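Friday at the Quiroga tableware open day
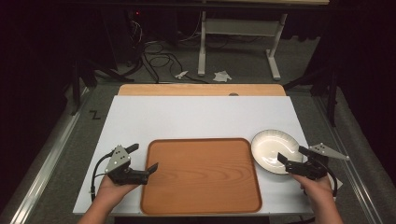 A wood-grain tray and a white bowl with a ribbed rim.

I have wanted to get inside the Quiroga pottery in Retden for years, and in March they finally opened the doors for a day! I caught the early train, got there well before the 10 a.m. tour and still found a line down the street.

Telma Tapia took our group through. She started in the glaze room 22 years ago and can still tell you the recipe for every white they make (there are more whites than you would think). We saw clay being mixed, then the casting benches, then the big kiln – it holds 2448 bowls at a time, and the loading crew stacks them faster than I can stack my own dishwasher.

My favorite stop was the mold store. Shelves right up to the roof, and each mold has a number penciled on the side. Number 2741 is a soup plate from the old Sesent line, which my grandmother had, so I stood there grinning for a while.

Lunch was lentil stew in the yard, and very good. The seconds shop gets crowded after that, so go early if you can. I came home with 3 mugs and a butter dish – the lid wobbles a bit, and I love it. Parking is tight, around 100 spaces, and the Skatura bus stops right by the gate.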